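Teaching a bin pick by hand: what to do before you record anything
Keerthana Naidu, 1 Jul 2024

Suppliers like to say that anyone can teach a robot by demonstration in an afternoon. I've recorded 488 demonstrations on the Ratero bench and I don't believe them. You can get something that works on one object in one spot. If you want more than that, go slowly.

1. Fix the bin
Clamp it to the bench and leave it alone. A bin that creeps a few millimetres between recordings will spoil the whole set, and you won't spot it on the screen.

2. Pick awkward objects
Cubes prove very little. Choose things with a thick end and a thin end, so the operator has to decide where to take hold. A round hairbrush is good: the bristles are a poor place to grip and the handle is narrow.

3. Drive the arm in by remote control
Come down over the handle, stop, and check both fingers before closing. Mohandas Panicker prefers to push the arm by hand, and for wide open moves he may be right. Close to sloping metal walls I want my hands out of the way. Watch the cables at the wrist too – they need slack for every turn you plan to make.

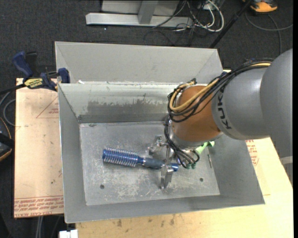
4. Throw away bad takes
If you hesitated or had three goes at the grip, delete it. The Filtlow manual says the software smooths these out. In my tests it learned to hesitate.

5. Test on something new
Record 14 good takes per object, train, then try 2 objects it has never met. Move them into the corners as well. Should it fail there, record more corner picks before you touch any settings.

I'll repeat all this with the Chettiar controller in October. I expect the same trouble in the corners.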